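## Learning to grasp, one attempt at a time

The Jindo programme at the Kiltolau laboratory began in January with a modest aim: to collect enough grasping attempts for a learning system to choose its own grip. By the end of the spring its archive held 2429 recorded attempts, each stored with the camera view, the arm's commands and a note of the outcome.

Painted wooden blocks in a sloping metal bin form the first set of tasks. The arm, a KUKA fitted with a clear gripper, is sent to a chosen point above the blocks and closes at a chosen angle. Failed grasps are kept alongside successful ones, as the system must learn from both. A session may run to up to 700 attempts.
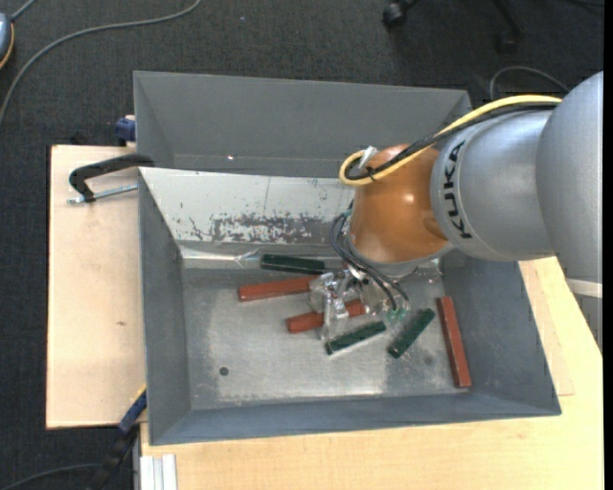

## What the archive must contain

Early sets from Jindo proved too tidy. Blocks had been laid well apart, and a system trained on them performed poorly when objects touched. The laboratory now requires that the bin be rearranged after every 20 attempts, with blocks placed against one another and close to the walls.

Labelling is shared with the partner laboratory at Vustside, where 4 trained reviewers check the outcome notes against the recordings. Disputed cases are marked and held back from training until both sites agree.

The next stage, named Eberhard, will introduce objects of mixed shape and weight. Its recording rules are under review at both sites.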